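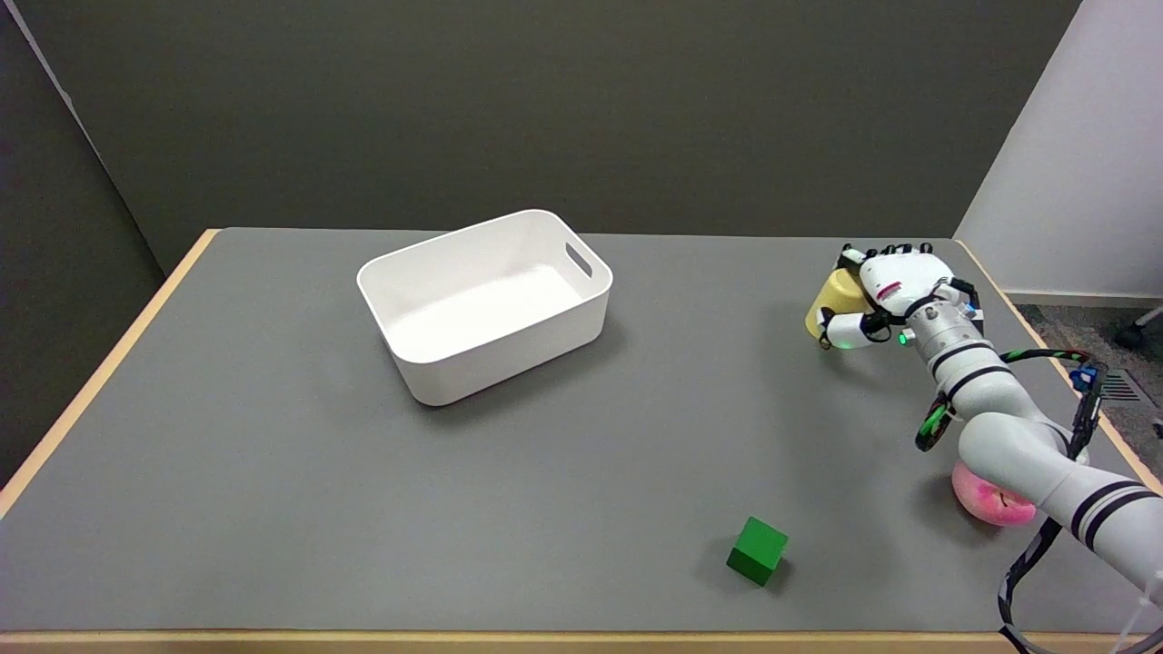
What is teaching by demonstration? Getting a robot to learn a task from a person's example, instead of from hand-written code. The person either moves the arm directly (kinesthetic teaching) or drives it from a distance (teleoperation), and the joint positions get logged along with camera video.

Remote control is the usual pick for multi-fingered hands — too many joints to push around by hand. Gloves, VR controllers, sometimes a smaller copy of the arm. The Goltier set has 497 demonstrations over 34 tasks, mostly pick and place. Cups, blocks, bins. Tosley went to 2000 but with a plain two-jaw gripper, so the numbers dont compare well.
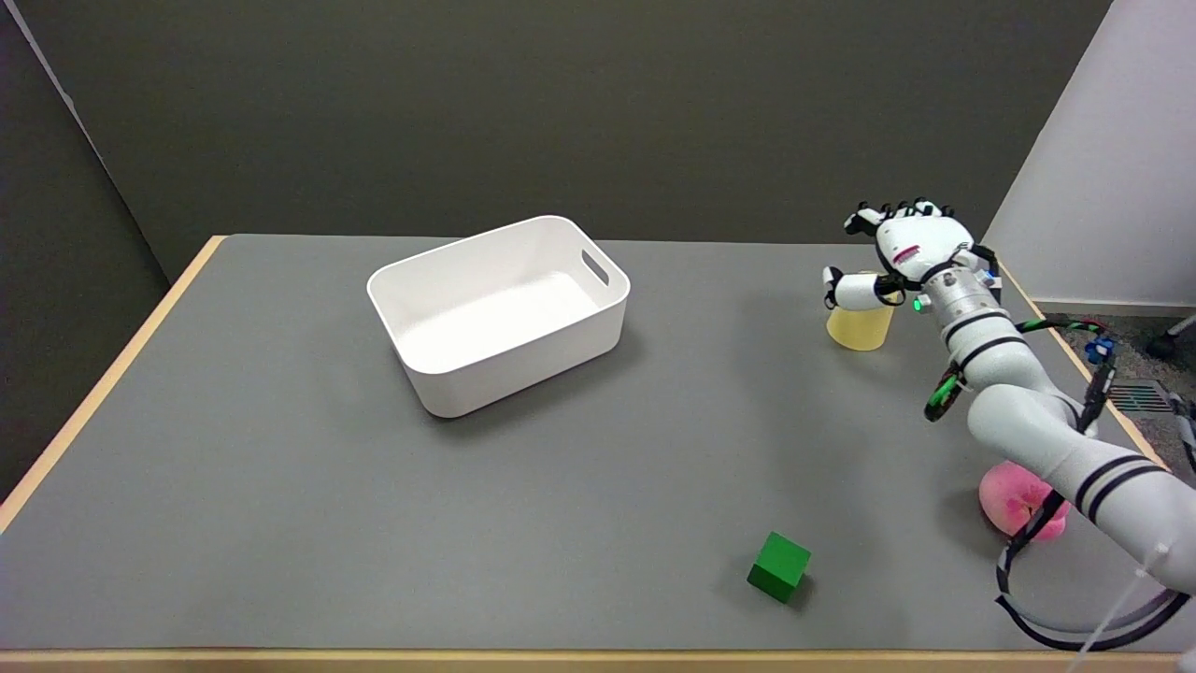 Wynne objects that counts like these say little, and that 199 varied demonstrations can teach more than a big pile of near copies. Clukska users report much the same. Still argued over.

Known problems: lag, no sense of touch for the operator, and tired operators teaching thier bad habits to the robot.

See also: imitation learning, teach pendant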